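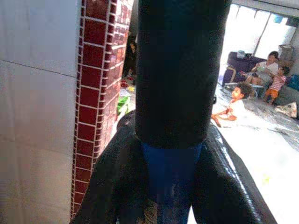
By Shojaei

How to put on a short dance show in a rented hall

Most guides to self-producing start with your vision. Start with the floor. If the floor is tile or carpet over concrete, you can have all the vision you like and your dancers' shins will still be wrecked by the second run-through. I have been told "it's a sprung floor" by three halls in Gretimville, and one of them was telling the truth.

1. Go and stand in the hall

Go at the time of day you plan to perform. Take your shoes off, jump, and land flat. Knock on the floor in several places with your heel. A sprung floor gives a little and sounds hollow-ish; a hard one sounds like a parking garage. Ask when it was last waxed and with what. If the person showing you the place doesn't know, bring socks and the shoes you'll dance in and do a few turns in both.

Then look up. Ceiling fans, hanging lamps and sprinkler heads all matter if you have lifts, and none of them ever appear in the listing. I book through Skedstead because two of our halls won't take a phone call anymore, but I don't trust a word of what's written there about size. Bring a tape measure. "40 foot stage" may include the stairs.

2. Write the budget before you book

Ours for the Brestidetti double bill last May was $3,000. It cost $3,709. The extra went on a second technical rehearsal, cleaning, and a piano we were charged for moving and didn't use. Ticket income came to $1,927, and that was a good house by our standards.

So I'd ignore any budget template that has you filling every seat. Work it out with the hall half full. If you can't stand the number at the bottom, cut the running time or the band, or share the bill with another group. Don't cut what you pay the dancers. They are usually the first line people reach for and they're the show.

3. Read the hire agreement

Yes, all of it. Look for:

When your time starts. Some halls count from the door being unlocked, others from when you said you'd arrive.
Whether you can tape the floor, and with which tape.
Who locks up, and what an overrun costs you.
Whether the music license is covered. Halls will often say it is. Ask to have that in an email, with the name of the license.
What "use of lights" means. Ours meant a switch by the door.

4. Tape your rehearsal floor to match

Take the measurements from step one and mark them out wherever you rehearse. Mark the front edge, the center, the quarter lines and any pillar. It takes half an hour and people grumble. Do it anyway, and do it early, while the choreography can still be changed. Spacing a piece on the day is how you end up with four people doing a diagonal in a space meant for two.

If you have entrances from the wings and the hall has no wings, decide now. Dancers can sit in plain view at the side and walk on. It looks fine. A bedsheet on a rope doesn't.

5. Spread the word, within reason

We printed 1,000 postcards once. I still have most of them. Everyone I've asked at the door since then heard about it from someone in the cast, or from the studio where they take class. A clear message your dancers can forward, with the time, the price, the address and where to park, beats a pretty card. I'm not convinced by paid posts either, though I've only tried them twice and both times for a bad slot.

Running time goes in the message too. People will bring kids to 50 minutes. They won't bring them to "an evening of."

6. The day itself

For a Saturday show at 7:30 p.m. I want the doors unlocked by noon. Sweep first, then tape, then sound, then lights. Sweep again. Play the whole music file through the hall speakers, start to finish, from the device you'll use that night, with notifications off. Have a second copy on something that doesn't need wifi.

Space the piece, run it once in order with bows, then stop. Directors always want one more run. The dancers need to eat.

7. Afterward

Pull up the tape while it's still fresh; left overnight, some kinds take the finish with them, and that comes out of your deposit. Walk the hall and take pictures of the floor, the restrooms and the kitchen before you leave. Write down what you spent that same week, including the gas and the safety pins.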